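发件人：Perla Olvera
收件人：Grenora 家常饭邮件组
主题：Re: 老面、碱水，还有我那锅发黄的馒头
日期：6月16日

大家好！

先说声抱歉，Brisa 的信我拖了好几天才回。这阵子家里水管换了一截，厨房里堆满了箱子，我连擀面杖都是从鞋柜旁边翻出来的（别问，我也不知道它怎么跑到那里去的）。今天终于能坐下来好好打字，就一次说个够，嫌长的朋友直接拉到最后看配方。

Brisa Zepeda 写道：
> 各位好，我照 Yesenia 去年12月贴出来的老面方子做了两次馒头，两次都不太成功。
> 第一次没放碱，蒸出来酸得很，孩子咬了一口就放下了。第二次我怕酸，碱放多了，
> 馒头黄黄的，还有一股肥皂味，表皮上一块一块的斑。
> 我想问三件事：碱到底放多少，有没有准数？老面放冰箱多久就不能用了？
> 还有，为什么我揉的时候面团那么黏手，加了干粉又变得很硬？
> 我用的是超市普通中筋面粉，厨房比较热，没有温度计。
> 谢谢大家，我真的很想学会，我外婆以前就是这么做的。
> Brisa

Brisa，你这两锅我全都蒸过！黄馒头我蒸过的次数比白馒头还多，头一年我家里人看见蒸锅冒气就说“今天吃金元宝”。所以千万别灰心，老面这东西就是要跟它混熟。

先说碱。没有一个准数，这话听着像敷衍，可它确实跟着面的酸度走。面发得久、天又热，酸就重，碱就得多一点；冬天面懒洋洋的，碱就得少。我现在的做法是先按500克面粉配2克碱面起步，用一小勺温水化开，分两三次揉进去，不要一口气全倒。每揉进一次就停下来闻一闻。酸味冲鼻子，说明还差；闻起来是干净的麦子味，甚至有点甜，就可以收手了；要是闻到涩涩的碱味，那就是过了。

光闻没把握的话，揪一块枣那么大的面，搓圆了放进小碗里，搁在蒸锅上蒸几分钟，掰开看。颜色发暗、发黏、吃着酸，碱少；颜色发黄、味道发苦，碱多；白白的，按下去能弹回来，就是正好。Azucena 教我的另一个办法是用筷子头挑一点面在火上烤，烤干了掰开闻，她说她妈妈一直这么试。我试过，差点把筷子点着，所以还是蒸小面团适合我这种粗心的人。

碱放多了也有救！别急着上锅，把面团盖好放着，让它再发一阵，酸会慢慢长回来，把碱吃掉。我有一次放过头，出门买了趟菜回来，再闻就顺了。还有人往蒸锅水里倒一点白醋，据说能把黄颜色退下去，我弄过一次，颜色好像浅了点，可满屋子醋味，后来就没再弄。

至于你说的一块一块的斑，那是碱没揉匀。碱面一定要化开，颗粒看不见了再用。揉的时候别只在表面抹来抹去，要把面团折过来，用掌根往前推，再转个方向折，再推。切开看断面，气孔细小均匀，没有大洞也没有黄丝，就可以整形了。我揉一团面要放两首歌的时间，有时候歌好听就多揉一首。

再说老面放多久。我的习惯是每次揉完碱之前（记住，是加碱之前！）揪下拳头大一块，放进玻璃罐，盖子虚掩着，进冰箱。一个星期之内用掉最省心。超过一个星期，表面会发灰，有点水渗出来，味道也尖了，这时候我会把外面一层揭掉，里面的挖出来，拿温水和新面粉喂一次，等它重新鼓起来再用。要是长了毛，或者出现粉红、橘红的颜色，别舍不得，整罐扔掉，罐子用开水烫过再说。

出远门的话可以晒干。把老面和干面粉搓成碎渣，摊在盘子上晾透，装袋子放阴凉地方。我去 Hinmont 看女儿那次，一走就是40天，回来用温水泡开，喂了两回，照样活蹦乱跳。Rocío 更厉害，她把老面干渣带着搬了一次家，现在她那罐就是从那袋渣里养出来的。

面团黏手这件事，我猜有两个原因。一个是水多了，老面本身就是湿的，很多人（包括从前的我）按照酵母方子的水量来加，那肯定稀。用老面的时候先少放水，留一点在碗里，看着面的样子再添。另一个是你太早动手揉了。面粉刚见水的时候谁揉都黏，先用筷子搅成絮，盖上布，自己去喝杯茶，等它松下来再揉，黏手的毛病就好了一大半。千万别一黏就撒干粉，干粉撒下去，面是不黏了，馒头也成石头了。

厨房热没有温度计也没关系，看面别看钟。鼓到原来的两倍左右，扒开里面全是蜂窝眼，手指戳个洞不回缩，就是发好了。夏天我一般晚饭后和面，把盆放在最凉快的那个角落，睡前看一眼，要是长得太快就挪进冰箱，第二天早上接着弄。

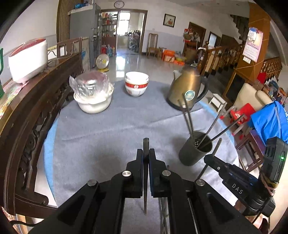 桌上的碗、筷子和水壶，就等馒头了。

说到配馒头吃什么，我知道这跟 Brisa 的问题没关系，可是我一写到馒头就饿了，拦不住自己。我家最常见的是腐乳，红的白的都行，刚出锅的馒头掰开，趁热抹一层，什么菜都不用。再就是炒咸菜丝，咸菜先泡水去盐，挤干，热油下干辣椒，炒到边上有点焦。剩馒头第二天切片，两面蘸一点淡盐水，小火煎到脆，孩子肯定喜欢，你那位咬一口就放下的小朋友可以拿这个哄一哄！

面粉的事也顺便说一句。上次有人在组里问要不要买贵的，我自己用过两种，贵的那种做出来是白一些，可麦香我吃着还不如便宜的。中筋粉就很好，别用蛋糕粉，别用做面包的高筋粉，前者塌，后者皮硬得像嚼橡皮。新开的一袋面吃水跟旧的那袋不一样，第一次用的时候手下留点神。

好了，配方。我平时一锅蒸16个小的，刚好两层笼屉，家里吃一半冻一半。你要是只蒸一层，全部减半就行，碱也跟着减半。

老面馒头（Perla 家的量）

老面 拳头大一块
中筋面粉 500克，另备一把做手粉
温水 先放220毫升，看情况再添
碱面 2克起，化在一小勺温水里
糖 一小勺，不放也行

老面撕碎泡在温水里，搅成糊，有小疙瘩不要紧。加糖，加面粉，搅成絮，盖布静置。揉成团，盖好，发到两倍大。揪出下次的老面收好。碱水分次揉进去，边揉边闻，蒸一小块试碱。揉到断面细腻，搓长条，切段，或者揉圆。盖上布再醒一会儿，拿在手里觉得轻了，再上锅。冷水下锅，水开以后转中火，蒸18分钟，关火等几分钟再揭盖，揭的时候盖子往旁边斜着拿，别让水珠滴到馒头上。

最后那几分钟一定要忍住！我年轻时性子急，一关火就掀盖，眼看着一个个胖馒头缩成核桃，气得我把锅盖往水池里一扔，磕了个坑，那个坑现在还在。

Yesenia，如果你看到这封信，麻烦把你那个加玉米面的版本再发一次好吗？我翻旧邮件翻到眼花，组里存档都到第797封了，搜“玉米”出来的全是玉米汤。还有 Azucena，你说的那种竹笼屉，是在 Wostunine 那条街买的吗？我的笼屉底下散了两根篾，用棉线绑着凑合了快一年，该换了。

Brisa，下一锅蒸完一定来说一声，黄的酸的都说，我爱听。要是方便，也问问你家里长辈，外婆当年是用碱面还是用草木灰水，我听 Rocío 提过草木灰水蒸出来有股特别的香，一直没有碰到真正做过的人。

我去看看我的面发到哪儿了。

Perla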